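Ellwood Community Fund Opens November Grants for Neighborhood Kitchens and Laundry Rooms

ELLWOOD -- The Ellwood Community Fund is delighted to announce that its small grants program is open once again, and that this year it will support almost 200 shared household spaces across Ellwood, Flotness and the farms and lanes in between. Applications are welcome through the end of November, and the form is still a single page, front and back, just as it was last year.

Grants of up to $246 can be put toward the ordinary things that keep a shared kitchen, laundry room or church hall pantry running: shelving, dish racks, faucet washers, a decent mop, a new kettle when the old one has finally given up. It isn't a grand sum, and we know that, but we have seen how far it can go in the hands of people who know exactly what their building needs.

"I grew up in a house where four families used one kitchen, and I still think it was the best room in the world," said Jolene Kerslake, director of the fund. "Somebody always had soup going, and somebody always needed a clean pot to put it in. When people write to us asking for a drying rack or a few good buckets, I know just what they mean, and I love being able to say yes."

Last year's program reached 100 spaces, including 60 that had never asked the fund for anything before. Many of those letters came from Zanemthorpe, where neighbors have been fixing up the old schoolhouse kitchen a little at a time -- new counters in spring, a second sink over the summer, and curtains whenever someone finds the fabric.
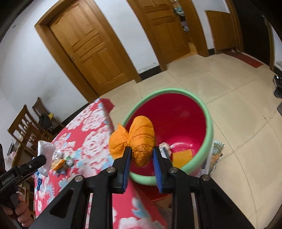

An orange mesh bundle held over a mint-green-rimmed basin, next to a flowered tablecloth.

Forms can be picked up at the fund's office on Gadar Street or requested by mail. Staff are glad to help fill them out, and the coffee is on from 9 a.m. Applicants will hear back by letter before the winter holidays.

Contact: Jolene Kerslake, Ellwood Community Fund, Gadar Street, Ellwood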